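Venmont Skyrme Spring Reverb, Desktop Version

Home > Studio > Effects > Reverb > Skyrme

In stock. Ships from Warnum, Monday orders excepted during stock count in April.

Overview

The Skyrme is a mono spring reverb with a line-level input, a separate instrument input and a balanced output. It uses two spring tanks of unequal length driven in parallel, with a blend control between them. The desktop version has the same circuit as the rack version. The tanks are mounted lower in the chassis and the transformer has been moved out to an external supply, so the hum figure is slightly better and the depth slightly greater.

It was designed by Hywel Trevor for vocal and guitar work in small rooms, where a plate plug-in is often too smooth and a guitar amplifier tank is too noisy to print. The long tank gives a slow, dark tail. The short tank responds faster and has the familiar splash on hard transients. Most settings that work for a lead vocal are found with the Blend control left of center and the drive kept low.

Inputs and gain

The line input accepts balanced or unbalanced quarter-inch plugs. The instrument input is high impedance and takes priority when a plug is present. Both feed the same drive stage. Drive sets the level reaching the springs, not the output level, and the red lamp comes on shortly before the driver transistors clip. Clipping at this point does no harm to the tanks. Some users run the unit this way on snare and on electric piano.

Output level is set by a separate control after the recovery stage. When the Skyrme is used on an aux send, turn Dry fully down and leave it there. The Dry control has a detent at zero.
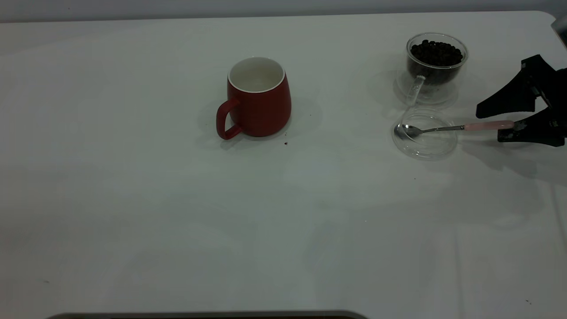 Filters

A low cut ahead of the springs is switchable between 70 and 125 Hz. The lower position suits acoustic guitar and most male voices. The higher position is for full mixes, drum overheads and anything with a bass part in it, as low frequencies reaching the springs produce a boomy tail that is hard to remove afterward. There is no off position.

A tone control after the springs tilts the return around a fixed midpoint. It affects the wet signal only. At noon it is flat within the limits of the tanks themselves, and those limits are not especially flat. Spring units vary, and two Skyrmes used as a stereo pair will not match exactly. Matched pairs can be ordered, see Options.

Placement

Springs pick up vibration and magnetic fields. Place the unit on a firm, level surface away from power amplifiers, computer power supplies and large transformers. If there is hum at normal output settings, rotate the unit a quarter turn before looking for a fault in the cabling. A desk shared with nearfield monitors is usable at moderate levels. At high levels the low end from the monitors will reach the tanks, and a separate stand is the better choice.

The four rubber feet are part of the isolation system and should not be removed. Replacement feet are listed under Spares. The chassis may be stood on its side for short sessions, but the tanks are hung for horizontal use and the decay shortens noticeably when they are not level.

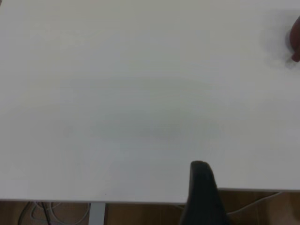
Tabletop, white, matte surface.

Transport

Two captive screws on the underside lock the tanks for transport. Turn both clockwise until they stop. Do not overtighten. The unit passes dry signal with the screws locked, but the wet signal will be thin or absent. This accounts for a large share of the units returned to us as faulty, so please check the screws before requesting a return number.

Specifications

Type: mono spring reverb, two tanks
Inputs: one line, one instrument, both quarter-inch
Output: one balanced, quarter-inch
Low cut: 70 / 125 Hz, switchable
Controls: Drive, Blend, Tone, Dry, Output
Bypass: relay, front panel switch or footswitch
Power: external supply, included, 50 or 60 Hz mains
Finish: dark gray powder coat

In the box

Skyrme desktop unit, power supply, mains lead, printed manual, hex key for the transport screws. Audio cables and footswitch are not included.

Options and spares

Matched pair, selected at the factory for decay time and level
Footswitch, latching, single button
Replacement tank, long
Replacement tank, short
Feet, set of four
Rack conversion – not available for the desktop chassis, please order the rack version

Questions from buyers

Can it be used in front of a guitar amplifier? Yes. Use the instrument input and keep Output below halfway, or the amplifier will overload early. The balanced output works into an unbalanced input with an ordinary guitar cable.

Is there a pre-delay control? No. Use a delay ahead of the line input, or nudge the printed return in the session.

Does it work with the older Guterside footswitch? The latching model works. The momentary model does not.

How long should the unit warm up? It can be used at once. The output noise settles a few seconds after the relay clicks.

Warranty and service

Electronics are covered for two years from delivery, tanks for one year. Service is carried out in Warnum. The bench closes at noon on Friday, and units arriving after that are logged the following week. Quote the serial number from the rear panel in all correspondence. Tank replacement needs no soldering and can be done by the owner without affecting the warranty – instructions are on page 13 of the manual.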